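Handheld gripper stations on second shift: how do you handle rates, breaks and job classification?

Posted in Workplace Automation > Small and Mid-Size Plants
Sunday, October 18, 2020
Tags: teleoperation, demonstration recording, job content, ergonomics

flitun_linelead

We run a kitting and light assembly floor in Flitunholm with 80 people over two shifts. In January the company signed with Rolland for two arms to take over tray loading on the Skurnosham line. The arms learn from recorded demonstrations, so for the past several weeks I have had assemblers off the line, working at a table with a gripper in each hand, doing the same placing motions they used to do with their fingers.

Three things I can't settle:

1. Rate. The line rate for tray loading is 629 per shift. Management wants a number for the recording table too. Rolland's documentation gives none.

2. Breaks. People report sore forearms well before the normal break. On the line that was rare.

3. Classification. Payroll still has these people as Assembler II. They say they are training their replacement and should be paid as trainers. I don't have a good answer for them.

Has anyone been through this? I'm more interested in what you changed than in opinions on whether to automate.

skurham_me

Manufacturing engineer at a plant in Skurham. We went through the same process on a different part family. Taking your points in order.

Rate: don't set one. We set one for the first two weeks and got a large number of recordings with rushed approaches, early jaw closure and parts dragged across the surface. The arm reproduces what it is given. We discarded most of that data and paid for the hours twice. What worked was tracking accepted recordings only, reviewed the same day by the person who made them plus one technician. The count was reported for the table and never by name. If management must have a figure, give them hours at the table.

Breaks: the load is different from line work. A bare hand picks up a part with almost no effort. With the handheld units you carry the weight of the unit, the mounting plate and some cable for the entire cycle, and the wrist stays in a narrower range. We went to 15 minutes off for every hour at the table, and nobody records for more than half a shift. The other half is normal line work or inspection. Complaints dropped to nearly none. Also check the following:

- Table height. Ours was set for seated assembly and was too high for standing work with grippers. We lowered it 8 centimeters.
- Cable routing. The cable should leave the wrist without pulling. If the operator is correcting for cable drag, that correction ends up in the recording.
- Grip size. One size was supplied. Two of our people with small hands needed a thinner handle wrap.
- Floor. Use a mat if they stand.

Classification: we wrote a new one. It is called Process Demonstrator and sits one step above Assembler II. The argument that carried it was that the work requires judging which attempts are good, and line work here never asked for that. Get it in writing before the arms are commissioned. Once they are running, the recording hours shrink and so does your leverage.

packline_retired

Just rotate people and pay them the same. We had pick and place machines come in years ago and everybody got worked up over it and most of them were still there when I left. Same thing different machine.

third_shift_tech

I work the recording table, so this is from the other side of it.

The previous answer about rotation is half right. Rotation helps the arms and shoulders. It doesn't help the recordings if you rotate in somebody who has never loaded the part by hand. They do it in a way that looks fine and jams later.
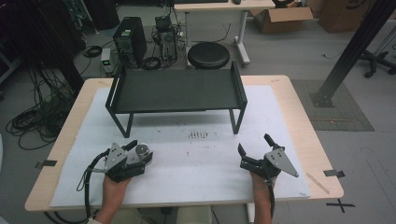 Our best results came from people with the most time on the station, and those are the same people with the most to lose from the arm working. Supervisors should say that out loud at the start. Ours waited for it to come up in a grievance.

On setup, spend a shift on the area before anyone records. Mark the position of the fixture and where the operator stands. Put the same tape marks back whenever the table is moved. We lost two days of work to a fixture that had been shifted at shift change and not put back. Keep the cables off the walking path.

What changed for me day to day: less walking, less talking to the next station, more waiting on the software between takes. The waiting is tiring in its own way. Ask Rolland for the foot pedal so you can start and stop a take yourself. Without it, someone else has to call every start, and you stand there holding both units up.

On pay, we got a differential for hours at the table and no new title. I would have preferred the title. A differential stops when the hours stop.

flitun_linelead

Thank you, this is useful. I will take the hourly break and the accepted-recordings measure to the Monday meeting. Skurham_me, does the Process Demonstrator title stay with the person when they go back to the line full time?

skurham_me

Yes, for twelve months. After that it is reviewed. The first review has not come up yet.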